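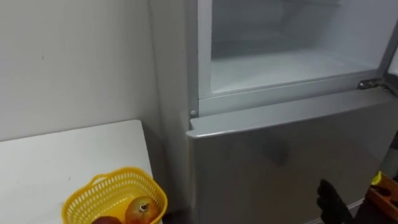 Re: Freezer in the Mokside kitchen

On April 1, 2023, Dinesh Akanda wrote:
> Is the silver fridge at Mokside free for the August weekend? I will bring
> 5 boxes of soup from Bailly and they must stay frozen.

Dear Dinesh,

Yes, you can use it. The freezer is the upper part, and your boxes can stand on its flat floor. Please measure them before you come, the opening has rounded corners. The white table is next to the fridge, so you can put the boxes there while you load. Please write your name on each box and close both doors well.

With kind regards,
Jeka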